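Follside Community Furniture Program
Progress Report to the Østergaard Fund, Second Reporting Period 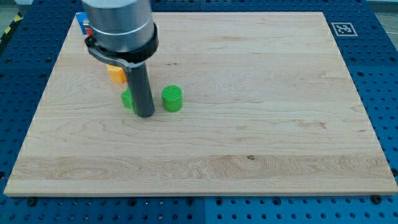 The period covered by this report runs from October through the end of April. The program continued its two main activities, the repair and redistribution of donated household furniture and the introductory woodworking course for adults who are out of work. Both remained within the approved budget. The move to the Jillitz Street premises, which was delayed in the first period, was completed in January.

1. Furniture repair and redistribution

The target in the grant agreement for this period was 95 pieces of furniture repaired and placed with households. The target was met in the second week of April. Dining tables and chests of drawers made up the largest share, as in the previous period. Demand for beds remains higher than the program can meet, and the waiting list for single beds was closed to new names in March. It will reopen once the storage area on the ground floor has been cleared and racked.

Referrals continue to come mainly from the county housing office and from two local schools. A revised referral form was introduced in November. It asks for the width of the front door and stairwell, which the earlier form did not, and the number of failed deliveries has fallen as a result. Three deliveries had to be returned during the period, all of them before the new form came into use.

2. Introductory woodworking course

The course was offered twice, once in the fall and once in late winter. A total of 37 people enrolled and 30 completed the full ten weeks. Of those who left early, four did so on finding work. The remaining three gave transportation or childcare as the reason. The program has since moved the start of the morning session from 8:30 to 9:15 to allow parents to use the school bus, and the effect of this change will be covered in the next report.

Course content was revised by Kwame Tetteh, lead instructor. Edge gluing and surface preparation now come before joinery, so that participants have a flat, finished panel to work with by week four. Wood movement, which was previously covered in a single talk, is taught over three sessions. Participants' written comments were favorable on the whole. Several asked for more time on sharpening, and a few found the measuring exercises in week two too long.

3. Premises and equipment

The lease on the Jillitz Street building was signed for five years. Electrical work was finished in December and the dust collection system passed inspection in January. The heating in the finishing room is not adequate in cold weather, and oil finishes took up to twice the usual time to cure in February. The landlord has agreed to share the cost of a new unit, and a quote is expected before the summer.

The inventory system supplied by Tesura is in use for lumber and hardware. It has not yet been extended to donated furniture, as the categories in the software do not match those used on the referral form. Staff are keeping a separate spreadsheet in the meantime. This is workable but takes up several hours each week.

4. Staffing

Nana Agbeko was appointed program manager in November, having served as delivery coordinator since 2022. The coordinator position was vacant for six weeks and has now been filled on a part-time basis. No other changes were made.

5. Finance

Spending on lumber was higher than planned, owing to the price of hard maple and to the second course using more stock than the first. This was offset by lower vehicle costs. The program requests approval to move the unspent vehicle allowance to the materials line for the remainder of the grant year. A full statement of income and spending is attached as Appendix A.

6. Plans for the next period

The priorities are to reopen the waiting list for single beds, to settle the heating question before the fall, and to run a third course beginning in September. Discussions with the housing office on a two-year referral agreement are under way, and a draft will be sent to the Fund for comment when it is ready.

Submitted by Nana Agbeko, Program Manager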